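Skoson Help Community > Data Collection > Grasping

How many grasp attempts before retraining, and how to reset the bin between them?

rtl_hatch
Posted in March, 4 replies hidden by moderator

I am collecting grasp examples for a picking policy. Setup is a six-axis arm over a gray bin, fixed overhead camera, mixed small objects. Each attempt is logged as one color image before motion, the commanded grasp pose, the gripper width after closing, and a success flag. Training runs in Alto overnight.

After 300 attempts the success rate on my held-out objects has stopped moving. On the objects that were in the bin during collection it is still going up. I have two concerns.

First, I do not know whether 300 is simply too few or whether the attempts are too similar to each other. I load the bin by hand in the morning and let the arm pick and drop back into the same bin until I stop it. I retrain every 100 attempts.

Second, objects drift toward the walls as a session goes on. By the end most of them are in contact with a side, and the arm rejects many poses because the wrist would come too close to the wall. These rejections are not logged at all at the moment. Should they be?

Clear plastic items also get very few successful grasps. I have considered taking them out until the rest works.

Sombatkul
Reply

More data. 300 is nothing. We did not see anything useful until we were well past that. Leave it running and check again later. Also make sure the camera did not move, that one got us twice.

Şengül Özkan
Reply, marked as accepted by rtl_hatch

The count is low, but I would fix the distribution first. Adding attempts from the same procedure will mostly add near copies.

Reloading. Picking and dropping back into the same bin gives you long chains of related images. One object moves and everything else stays where it was. If you split those images at random between training and validation, the validation number is inflated, and that would explain why it keeps rising while the held-out objects do not. Split by load. Every image taken between two reloads goes to the same side of the split.

Then shorten the loads. I use 20 attempts per load. At the end of a load, empty the bin, swap about half of the objects, and pour the new set in from a tray. Do not place objects by hand. People space things out and set them flat without noticing, and the policy then has few examples of a block resting at an angle or of two items touching.

Drift to the walls. Part of this comes from the release position. If the arm always releases at the same point and height, objects roll outward from it. Draw the release position at random over the floor area and lower the release height as far as the wrist clearance allows. If your bin has sloping walls this helps less than you would like, but it does help. Check that the bin is clamped on at least one side as well. A bin that shifts by a few millimeters during a session produces failures that look like bad grasps in the log.

Rejected poses. Log them, in a separate table, with a reason code. Do not write them as failed grasps. A failed grasp says the fingers closed and got nothing. A rejection says the planner would not go there. If you merge the two, the policy learns that objects near walls cannot be picked, and it stops proposing them even after you change the gripper or the tilt limits. I keep these codes:

wall: clearance below limit
reach: no joint solution
cable: wrist rotation beyond the range the cable loop allows
other: anything else, with free text

The cable code is worth having. If the cables run outside the arm and loop around the wrist, you have a smaller rotation range than the data sheet gives, and you need to know how often that is what stopped you. Before each session, turn the wrist through the full permitted range at low speed with the bin empty and watch the loop. Look also at whether the loop hides part of the bin from the camera in the pose where you take the image. If it does, move the arm out of view before capture.

Clear items. Leave them in. Keep a tag per object so you can report them separately, and set a cap so they do not make up most of the late attempts in a load. With easy objects removed first, the leftovers are all hard ones, and your logs will be heavy with the same crinkled package failing again and again. My cap is 4 consecutive failures on one object, then the load ends.

Success flag. You did not say how it is set. If it comes from gripper width alone, thin items will be recorded as misses. Compare the bin image before and after the lift and use both signals. Where they disagree, put the attempt in a review list and label it by hand.

Retraining every 100 attempts is fine for checking that the pipeline runs. I would not read anything into the difference between two of those runs.

Trollness
Reply

Agree with splitting by load. One addition on lighting. If there is a strong lamp over the cell, the arm housing and any shiny packaging will give highlights that change with arm pose. Fix the exposure, turn off auto white balance, and always capture from the same arm pose. I had a policy that was partly using the reflection as a cue and it fell apart when the lamp was replaced.

For the reload tray, any flat tray with a low lip works. Tilt it over the middle of the bin, then alternate sides on later loads.

rtl_hatch
Comment on accepted reply

Flag was from width only. I went back over the last 100 and the thin items were in fact logged as misses. Splitting by load now, will rerun in Alto and post the held-out figure under this thread. 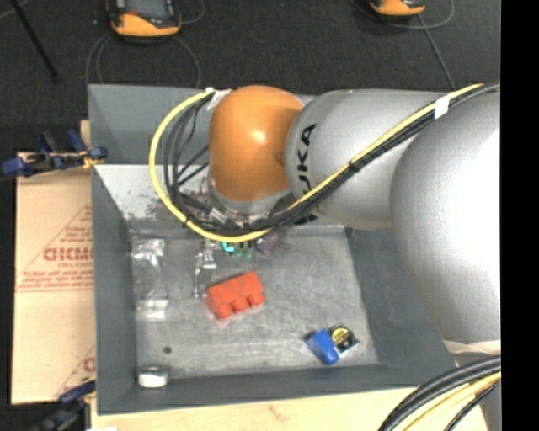 The object tags are going in with the same change, and I will start with the wall and cable codes before adding the others. Old attempts stay in a separate folder until the flags have been checked.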